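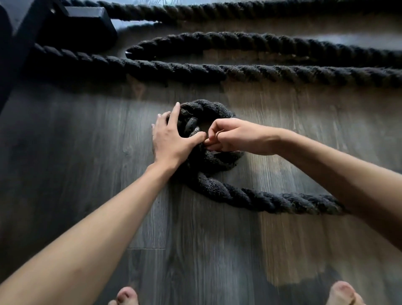 Traremdale, March

Battle rope storage - knot, coil or hang?
Home and Garage Gyms > Equipment care

gemau_garage
Three-strand rope, dark charcoal, glossy black caps on the ends. I have been finishing each session by working the end into a compact knot on the floor, with the cap sitting near the middle, and then dealing with the rest of the length. Two questions. Does a tight loop near the cap shorten the life of the rope? And does anyone have a tidier method that one person can manage without a wall hook? The floor is grey wood-grain and I would prefer not to drill anything.

ropewalk32
Yes to the first. Laid rope does not like a tight bend held for days. The strands on the outside of the turn open up, the ones on the inside get compressed, and you end up with a permanent kink. Keep the loop wide and take it out again before the next session.

E. Pappas
I disagree with ropewalk32 on how much it matters. That applies to a line under load. A training rope gets slapped on the floor for its entire life and the surface will go fuzzy long before a storage knot does any harm. Mine has been knotted at both ends for more than 80 weeks and the lay is still even.

What I would check is the cap. If the sleeve is heat-shrink, pulling the end through a small opening can start it sliding. Push the rope through from behind, do not grip the cap and pull.

Eftychia Pappas

gemau_garage
Noted on the cap. I had been pulling.

mudis_lifts
Another vote against knots. Method for one person:

1. Lay the rope out in parallel runs on the floor, each as long as the space allows.
2. Roll each run a half turn with the lay until it sits flat.
3. Coil from the anchor end, in the direction of the lay, in loops no smaller than a car tyre.
4. Tie off with two short straps, opposite each other.

Takes a couple of minutes. I use the Seo straps but any hook and loop will do.

ropewalk32
Step 2 is the one people skip. If the rope fights you while coiling, there is twist left in it. A small coil on a stiff rope will spring open whatever you strap it with.

seo_2078
Take rings off first. Loose fibres catch under the band and I have pinched a finger between two turns more than once. Gloves are no help, you lose the feel for where the strand is going.

E. Pappas
Gloves are fine if they fit. Agreed about rings.

mudis_lifts
On the fuzz - is it even along the length, or worse in one place? A single worn patch usually means the anchor is rubbing.

gemau_garage
Fairly even. I will try the wide coil for a month and keep the knot for when I need to carry the end through a doorway. Straps ordered.

ropewalk32
Untie it when you get to the other side.

Thread viewed 288 times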